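Right, packing thread, because I promised one and because the big table has been taken over and I need to feel it's for a good cause. Two weeks in Stępień, one medium case, one cabin bag. Let's go.

First rule of this house: everything that's travelling has to cross the big table before it goes in a bag. If it hasn't been on the table, it isn't coming. I started doing this after the Edton trip, when I packed straight from the wardrobe and arrived with four cardigans and no pyjamas!
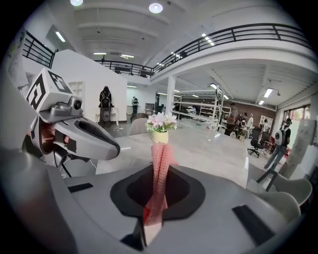
So the clothes went first this time and they were quick. Two pairs of trousers, the linen dress, the cardigan (singular, I've learned), and enough tops to get me to the washing machine at the flat. I roll the tops and fold the trousers. People get very heated about rolling versus folding and I'm not having that argument again, my replies were a mess for days.

The case is the old Rasine, the one with the slightly wonky wheel. Limit is 23 kilos and I came in well under, which has never happened to me before. I weighed it twice and then stood on the scales myself to check they were working (they were, sadly).

Someone asked about packing cubes. Yes, I have the Stidico ones, the set in mustard. They cost me £29 and I grumbled, but I'd buy them again. The little one is for cables and chargers and it has stopped me buying a new plug adaptor at every airport I've ever walked through.

Next up, documents, and this is the bit I wanted to bang on about. I used to keep mine in "a safe place" and then spend the evening before a flight going through every drawer in the house with a cup of tea going cold somewhere. These days paperwork gets its own turn on the table, well away from the clothes.

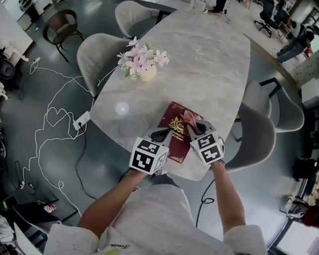
Check your expiry dates now, please, even if you aren't going anywhere until next May. A friend had to cancel a whole holiday over this and she still can't talk about it. I like a passport flat on the bare tabletop where I can see it, like the burgundy one there with the gold emblem, and not under a heap of jumpers. The scrap of pink on top helps as well, your eye goes straight to it. Mine goes into the cabin bag last thing, in the inside zip pocket, and then I check that pocket at least five times on the way to the station.

Also print your booking. I know, I know, it's all on the phone. My phone died in the queue at Edton and I had to borrow a charger from a very patient man with a cello.

The other thing I do is write the address of where I'm staying on a bit of card and put it inside the case lid. Cost: nothing. Took me years to think of it.

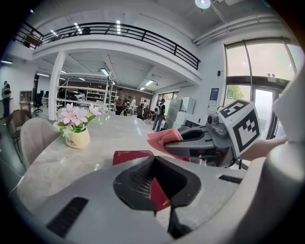 Toiletries I'm leaving until the morning, as I still need to wash my face between now and then. Small bottles, clear bag, lids taped. I had a shampoo incident once and that suitcase smelled of coconut until the day I threw it out.

Snacks: oatcakes, an apple I won't eat, and the good mints.

Book: still undecided between the long one and the very long one. Happy to be told what to do here.

Taxi is at 6 in the morning so I'm off to find my other walking sock. Will post from Stępień if the wifi at the flat is any better than last year's!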